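Clearing the junk table, what do you lot do with the odds and ends?

zohreh_n
Right, I've finally started on the big cream table. It's where everything in the house goes to die and I want it usable again by July. My plan is one open storage box (the beige sort with a handle cut into the end) and whatever doesn't fit goes in the bin or gets a proper home.

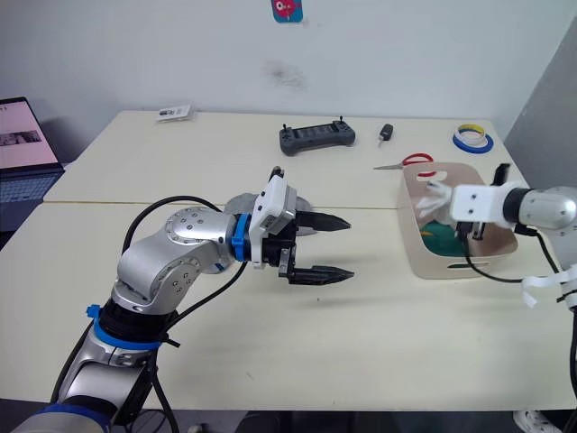
My sister Forough reckons one box is asking for trouble because it all turns into soup within a week. I've got fabric in there, scissors on top, and the tape's next. The game controller and car key are still out on the table and I can't decide about either of them!

dondix70
Key fob does NOT go in the box. Hook by the door, always. I paid through the nose for a spare after mine vanished into a "handy" box.

motalura
Disagree with dondix, sorry. Hooks by the door are an invitation to thieves. A drawer is fine. And I'd put the scissors away somewhere with a lid, the red handles are easy to spot but I still wouldn't fancy rummaging near the blade.

dondix70
A drawer is just a box you can't see into, mate.

babaei_2
Stack the tape rolls on a bit of dowel, job done. Controller lives by the telly, surely?

zohreh_n
Telly's in the other room and I'd only carry it back again. Will try the dowel though, ta. Still not sold on the hook.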